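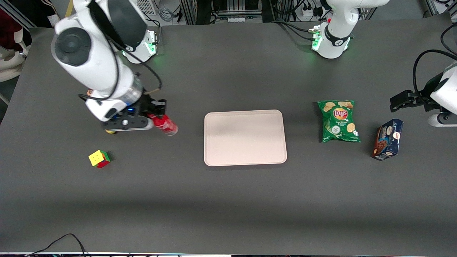 A red can and an empty tray on a dark gray tabletop.

The Mernent Fellowship is a Christian prayer and retreat movement founded in the river town of Vinau. It has 50 member houses, most of them attached to Protestant congregations, and is best known for the Calloway Rule, a short guide to daily prayer used by its members.

History

The movement grew out of a winter prayer meeting held in the chapel at Vinau. Those who attended agreed to pray at the same hours each day, wherever they were, and to meet again the next February. The yearly gathering still takes place in that month. A second house opened at Julness, where the fellowship later bought a former school and turned it into a retreat center.

Practice

The Calloway Rule sets out 4 times of prayer – on waking, at noon, at sunset and before sleep. Each begins with a psalm read aloud and ends with several minutes of silence. Members are asked to fast until noon once a month and to share one meal each week with people outside their own household. No vows are taken, and a member may leave at any time by writing to the local house.

Hymns are sung without instruments. The fellowship's hymnal contains 164 texts, many of them set to older folk tunes from the Vinau valley.

Organization

Each house elects a leader, called a reader, for a single term. Readers meet at Julness before the February gathering to settle shared matters such as the reading plan. The fellowship reports 3718 members. It does not ordain clergy, and communion is received in members' home churches.

See also: Christian prayer; Liturgy of the Hours; Retreat (spiritual)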